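Search this site Enter keywords Go

Print this page E-mail this page

July
By Brayan Cabrera

Moisture and Dimensional Change in Small Softwood Pieces: A Student Project Report

1. Purpose

This report presents the results of a project on how small pieces of untreated softwood change in size and weight when the humidity of the surrounding air changes. The work was carried out over one term as part of the course in Materials and Measurement. The project was suggested by a question from Montoya, a local maker of wooden puzzles, whose sets fit well when packed in winter and jam in their trays by midsummer.

Wood takes up water from the air and gives it back until it reaches a balance with its surroundings. As it does so it swells and shrinks, and it does not do so equally in all directions. Movement along the grain is very small. Movement across the grain is much larger, and it is larger again when measured along the growth rings than when measured at right angles to them. The aim of the project was to learn whether these differences matter at the size of a toy block, and whether a simple coat of oil would reduce them.

2. Materials

The wood was supplied as planed lengths of spruce and pine from two yards, Bolik and Tetska. All lengths were stored in the same room for 18 days before cutting. A total of 135 cubes were then cut on the workshop saw and lightly sanded on the end faces. No stain, wax or varnish was used at this stage.

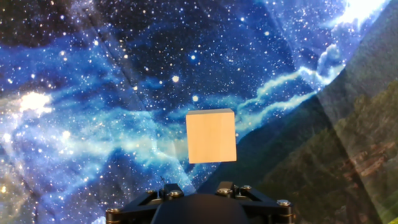 Each piece was marked on one end face with a number in soft pencil and sorted by yard, species and ring direction. Pieces with knots, resin pockets or visible splits were set aside before sorting and do not form part of the total given in the last paragraph. The pencil marks proved a poor choice. Several wore away with handling and had to be renewed from the written log.

3. Method

The cubes were kept in sealed plastic boxes, each holding a dish of salt solution chosen to give a steady humidity. One box was dry, one was close to ordinary room conditions, and one was damp. Pieces were moved from one box to the next in the same order throughout and were left until two weighings on following mornings agreed.

Width was measured in three directions with a dial caliper. Weight was taken on the balance in the chemistry room, which is more exact than the one in the workshop but was only free before 9 a.m. In all, 2,333 readings were entered in the log. Readings that differed from their neighbors by more than the agreed limit were taken a second time, and the second value was kept.

Half of the pieces were then given one coat of a plain drying oil sold under the name Temura, left to cure, and passed through the boxes again.

4. Results

Untreated pieces behaved much as the textbooks predict. Change along the grain was too small to separate from the error of the caliper. Change across the grain was clear in every group, and greatest along the growth rings. Cubes that had been square in the dry box were measurably out of square in the damp one, although the difference could not be felt by hand.

The two yards gave slightly different results. The pine from Tetska moved more than the pine from Bolik, and the spread between pieces was also wider. The rings in the Tetska wood were uneven, and some cubes had been cut close to the center of the tree.

The oil slowed the change but did not prevent it. Oiled pieces took longer to settle in each box — in the damp box, nearly twice as long — and ended close to the same size as the untreated ones.

5. Discussion

A single block hardly moves enough to matter. A row of blocks in a closed tray is another case, as the small changes add together. For a tray of the kind made by Montoya, the report recommends a little more clearance across the grain and, where possible, placing neighboring blocks with their grain in different directions.

The chief weakness of the work was temperature. The boxes stood near a window, and on sunny afternoons the readings drifted. A cupboard on an inside wall was used for the final third of the project, and the results from that period are the more reliable. The cost of materials was roughly $600, most of it for the boxes and the caliper.

The full log and the cutting plan are held in the department office and may be consulted on request.

Print this page E-mail this page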